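Community Rooms, Heslow – Kitchen and Dining Area
Safety inspection checklist with comments
Period covered: September
Inspected by: Orla Hennessy

Result codes: S = satisfactory, A = action needed, N = not tested.

1. Entrances and escape routes

1.1 Main door opens fully and is free of obstruction. S
1.2 Rear door opens without a key from inside. A
Comment: push bar stiff. Door opened at second attempt. Lubricate and retest before the next evening booking.
1.3 Exit signs lit. S
1.4 Route from dining area to rear door kept clear. S
Comment: stacked chairs had been left in the passage at the last inspection. Now stored in the Vistden room.

2. Fire equipment

2.1 Extinguishers in place, pins and tags intact. S
2.2 Fire blanket within reach of the hob. A
Comment: blanket is mounted behind the hob. A person would have to lean over a burning pan to reach it. Move to the side wall, by the light switch.
2.3 Smoke alarm in dining area. S
2.4 Heat alarm in kitchen. S
Comment: both sounded on test. Interlinked.

3. Floors, tables and seating

3.1 Floor covering flat, no lifted edges. S
3.2 Table legs locked and level. S
3.3 Table coverings clean, no splits, not hanging low enough to catch feet. S
3.4 Chairs sound. A
Comment: one chair with a cracked rear leg. Labelled and taken out of use.

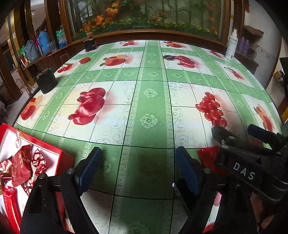 3.5 Load notice displayed for folding tables. N
Comment: the maker's leaflet could not be found. Ask Prevetti for a copy. Until it arrives, tables are not to be used for storing boxed stock or as a step.

4. Electrical

4.1 Sockets and switches undamaged. S
4.2 Portable appliances labelled and in date. A
Comment: the second kettle has no label. Withdrawn until tested.
4.3 Extension leads fully unwound when in use. A
Comment: the drum lead was found partly wound with the plate warmer plugged in. A wound lead heats up under load. Notice to be fixed to the drum.
4.4 RCD test button trips the supply. S

5. Hot water and refrigeration

5.1 Water heater casing and tap sound, no drips. S
5.2 Hot water warning sign above sink. S
5.3 Fridge at 5°C or below. A
Comment: fridge read 4 on arrival and 7 after the door had been open for 15 minutes during a delivery. Door seal is worn along the lower edge. Replacement seal ordered from Bjarnason.
5.4 Temperature log completed daily. A
Comment: 26 entries for the month, so four are missing. Blank days are to be left blank and initialled – they must not be filled in afterwards.

6. Food storage and service

6.1 Dry goods kept off the floor. S
6.2 Opened packets sealed and dated. S
6.3 Allergen information available for all food offered. A
Comment: for wrapped items, keep the outer carton or a copy of its label, as small packets sold in multipacks do not always carry the full ingredients list. The folder by the hatch covers hot meals only. Add a section for snacks and confectionery.

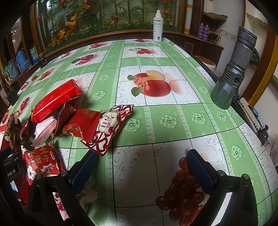 Vistden room users asked that the folder be kept on the dining side of the hatch, as the kitchen is locked during afternoon bookings and the information cannot be reached. Agreed. A hook is to be fitted on that side – folder to be moved once the new section has been added.

6.4 Waste bins lidded and emptied after each booking. S

7. First aid

7.1 Box complete and in date. A
Comment: burns dressings expired. Blue plasters low.
7.2 Accident book present. S

Items 1.2 and 2.2 to be completed first. Recheck of all A items at the October inspection.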